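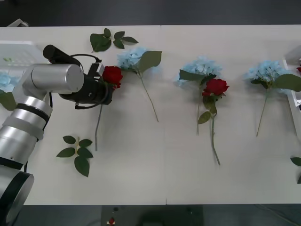 Artificial roses, hydrangeas and loose leaf sprigs on a white tabletop.

Laying out stems for a small artificial arrangement

1. Clear a flat, pale surface. Green stems are easier to see against white.

2. Lay the large heads first. Place the hydrangeas in a row with all the heads pointing the same way and a hand's width between them.

3. Add the roses. Set each one beside or across a hydrangea and compare stem lengths before cutting anything. A longer stem can be bent at the end - wired stems hold the curve.

4. Keep loose sprigs separate until last. They fill gaps at the rim of the vase.

5. Measure the vase. For one 26 cm tall, trim the longest stem to 41 cm and step the others down from it. Use wire cutters, as scissors will blunt.

6. Insert the hydrangeas, then the roses, then the greenery. Turn the vase after each stem.

Text: Menaka Paul. Last revised October 2024.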